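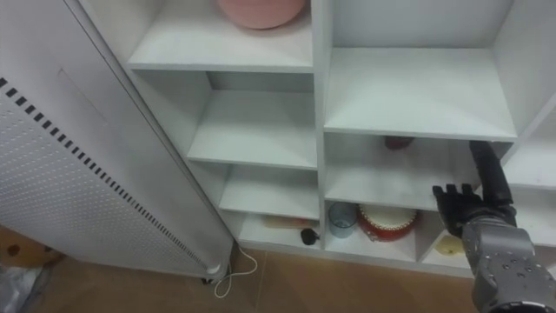

Zullis is looking for a part-time stock clerk at its Ljungberg Street store. We sell home storage and small kitchen goods, and most of the job is receiving deliveries and keeping the floor in order. You should be comfortable with open units like the white one with cubbies, and able to tell when a shelf needs filling. Shifts start early.

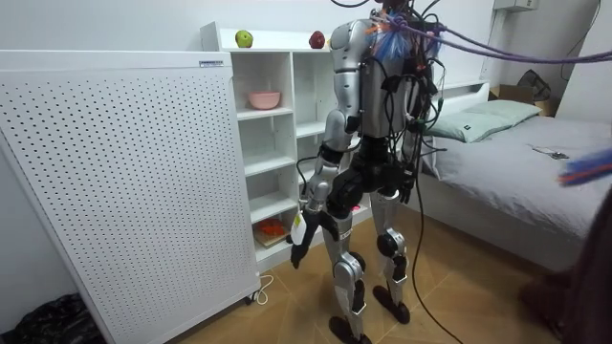 You will also price new stock, break down boxes and help at the register when the line gets long. Training lasts 2 weeks and is paid.
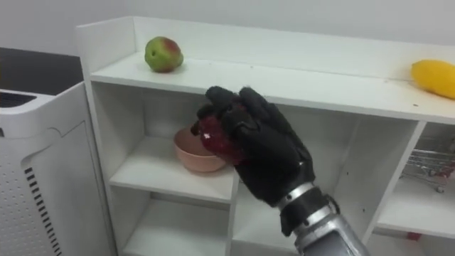 An apple on the top shelf of a white unit.

No store experience is needed. You must be able to lift 58 pounds and stand for most of a shift — we can talk about adjustments if you need them. The number 9 bus stops by the loading door.
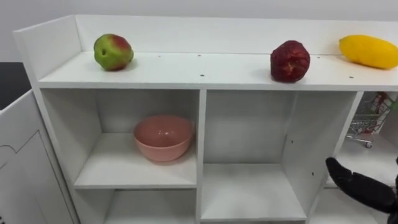 Elorell, on our stock team, says the mornings go fast and the schedule is posted early enough to plan around.

Apply in person or by mail to Zullis, 1555 Ljungberg Street, by Tue 26 November. Please quote job 2327.

This site uses cookies. Accept | Settings

© Zullis | Contact | Back to top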